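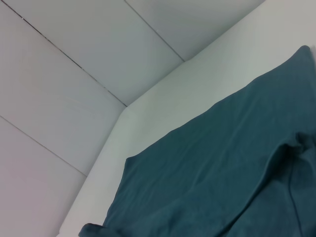

What does the Skosex Cloth Folding Set contain?
It contains 500 recorded folding attempts on soft fabric items, made with a two-arm robot. Each attempt is stored with its camera streams, joint positions and an outcome label.

The set was prepared by the Stollmont laboratory to test whether a policy trained on short corrective motions folds more reliably than one trained on full attempts only. Head and wrist views are supplied together. 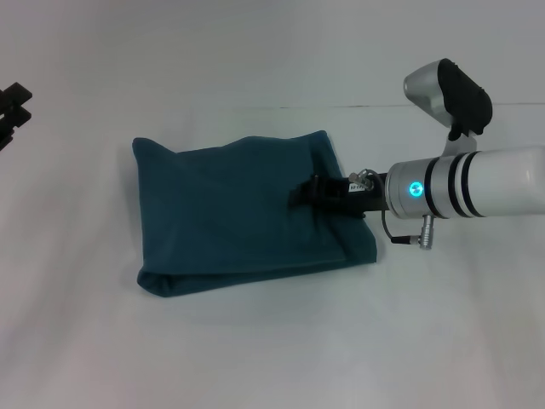

Figure 2. Head view: gripper engaged with the right side of the cloth.

Contents
Full attempts: 500
Corrective segments: 227
Held-out test attempts: 105
Fabric items: 13

Test attempts are kept apart from the 500 and must not be used for training. Wrist views often show a large area of fabric with only part of the gripper, or none of it. Users who train on wrist views alone should expect weaker estimates of where the cloth ends.

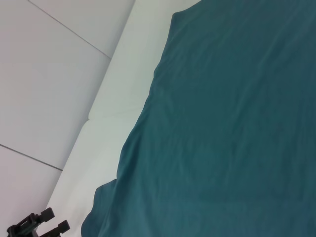
Labels
Each attempt is marked complete, partial or failed by two reviewers working separately. Where the reviewers disagreed, the lower mark was kept. Corner contact is labeled for the left and right grippers individually, and a gripper that is open and clear of the fabric is marked "free hand." Printed lettering on a garment is left unmasked.

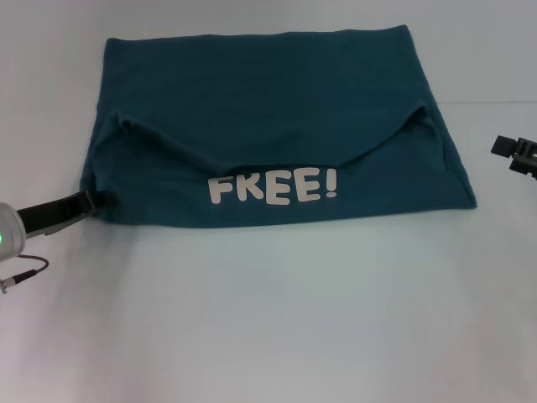 Known limits
Lighting is even and the work surface is pale in all recordings. Results on dark or patterned surfaces have not been measured. The Pramport split was re-indexed in September, and earlier file lists no longer match.

Version
Kennedy release, 11 November 2024.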